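Hula Rooms: Set-up and Reset Guide
Section 9. Drink bottles, bag and floor
Revised Sun 9 June. Maintained by Hemi Tawhiri.

9.1 Scope

This section applies to rooms with a round Livitz table and Ellery striped carpet. It covers removal of plastic drink bottles after a booking, and the carpet check that follows. Glass and cans are in Section 10. Chairs are in Section 11.

9.2 Items required

Blue bag, Brova, one per room
Microfibre cloth, dry
Microfibre cloth, damp
Plastic scraper
Spare bottle caps (kept with the bag rolls)

9.3 Placing the bag

1. Take one bag from the roll and shake it open.
2. Push the base of the bag out with a closed hand so that it sits on the carpet unsupported.
3. Fold or scrunch the sides down until the opening faces straight up. A bag left at full height will lean and close over.
4. Set the bag on the floor near the table, outside the line of the door.

Note: Do not hang the bag from the table rim. The weight of two or three bottles is enough to mark the edge finish.

Caution: The bag is thin. Do not drag it across the carpet once it holds bottles. Lift it from the neck with one hand under the base.

9.4 Bagging the bottles

5. Check that the cap is on and closed. If the cap is missing, fit a spare.
6. Wipe any drips from the outside of the bottle with the dry cloth.
7. Hold the bottle around the middle, cap up, and bring it directly over the opening.
8. Lower it in. Do not throw.
9. Repeat until the table, sills and floor are clear.
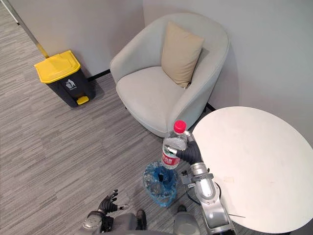 Figure 9-A. Bottle upright over the open bag, cap on.

Labels stay on. The depot accepts bottles with or without them, and peeled labels end up stuck to the carpet.

Do not crush bottles in the room. Crushing with the cap on can split the side wall, and any liquid left inside goes on the floor. A bottle that still holds more than a mouthful goes to the kitchenette sink first, then back to step 5.

Note: Unopened bottles are not waste. Return them to the fridge shelf marked Hula and record them on the stock sheet.

9.5 Table top

The top is matte white and shows marks that a gloss top would hide. Light from overhead makes them easier to find; leave the room lights on until this step is finished.

10. Wipe the whole top with the damp cloth, working in from the rim.
11. Go over bottle rings a second time. Do not use cream cleanser or a scouring pad.
12. Dry with the other cloth.
13. If a mark remains, log it under code 2473 and leave it. Old marks are not to be worked on between bookings.

9.6 Carpet check

Carry out the check after the bag has been lifted. Drips are most often found where the bag stood and along the near side of the table.
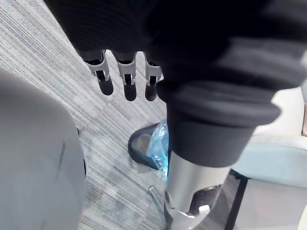
Reading time for the remainder of this section: 4 minutes

The carpet is grey with fine light and dark streaks running one way. Small spots are hard to pick out if you look along the streaks. Stand so that they run across your view, or diagonally, and check the area from close range.

14. Blot wet spots with the dry cloth. Press and lift; do not rub.
15. For sugary drinks, follow with the damp cloth, then blot again.
16. Lift dried residue with the plastic scraper, moving in the direction of the streaks.
17. Pick up cap rings and torn label pieces by hand before vacuuming. They wrap around the brush bar.

Caution: Do not use more than 1000 mL of water on any one room in a day. The backing is slow to dry, and the joins may lift.

Caution: Keep the steam unit off this carpet. Two rooms were steamed in January and the pile has not recovered.

9.7 Closing the bag

18. Stop filling when the bag is almost two-thirds full.
19. Gather the neck, press out the air and tie a single knot.
20. Carry the bag to the recycling cage on the ground floor. Do not leave it in the corridor.
21. Initial the reset sheet inside the door.

9.8 Faults

Bag falls over when empty: sides too high. Fold down further (step 3).
Bag leaks: place it inside a second bag, then repeat 9.6.
Cap will not tighten: thread is damaged or the cap is from another make. Empty the bottle at the sink and bag it without a cap.
Table rocks while being wiped: stop and see Section 11, levelling.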